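2025-01-04

Started at six with the cell at Prukstead, the simulated one, before the telephone could begin. Rainer Weidemann wrote in the Trello card that the arm "goes a bit beside" its pick points since the last change, and this is all he wrote. So I had to find out myself what is a bit, and beside what.

First I looked only at the camera on the gripper. I opened the jaws to 90 millimetres and left them so, and went through the mounting values line by line against my paper notebook. In the notebook the camera tilt is 30 degrees. In the file was 19. I don't remember that I ever wrote 19 anywhere.

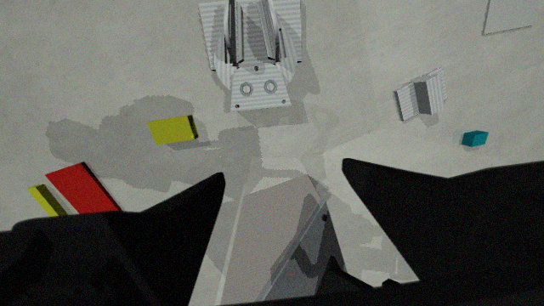
I changed it back and saved under a new name, because in February I lost a whole good setup by being too sure of myself, and Dagmar Pešek had to send me her old copy. Then I made tea and did the joint limits. They were in order, only the wrist had a limit from the Vogler arm, which we don't use any more since we moved the job to Narnar. I deleted it. It gave me more pleasure than it should.

After this I wanted to see the arm from the side. The base must sit square with its mounting, otherwise every correction at the fingers is wasted work. I compared the four base numbers twice and they agree with the drawing. The open fingers I left as they were, and I brought them down slowly, 6 millimetres at a time, reading the height after each step. 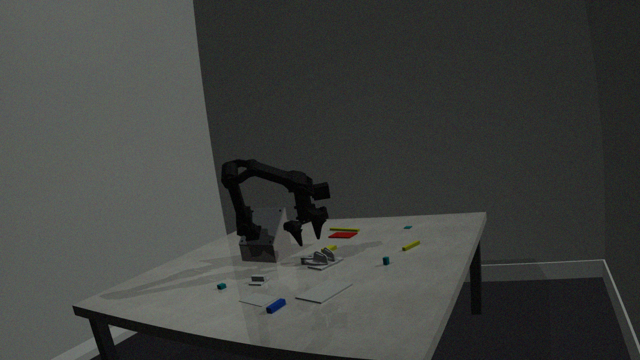

Side view of the arm, jaws open over the grey part.

The height is good in the middle of the table. At the far corner I am less satisfied, but I think it is the table plane in the file and not the arm. I put this on the card as a separate point, so that Rainer does not mix the two. I did not touch the blocks or the plates, their places stay as he left them.

Before lunch I took one more view from high up, to check the turning of the base plate against the table edge.

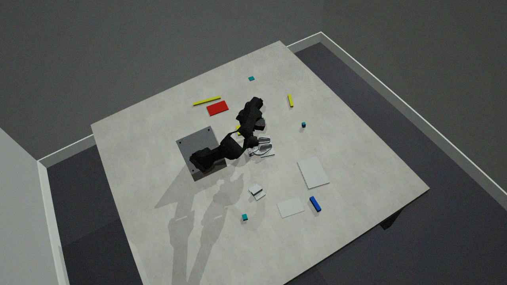
Dagmar answered on the card within the hour that I should leave the table plane alone until she has compared it with her copy, and that the 19 was probably hers, from a test she forgot to take back. She also asked if I had restarted the controller after saving, as it keeps the old tilt until then.

I had not. So tomorrow the same again - restart first, then the middle, then the far corner. I wrote "restart" on the cover of the notebook in thick pen.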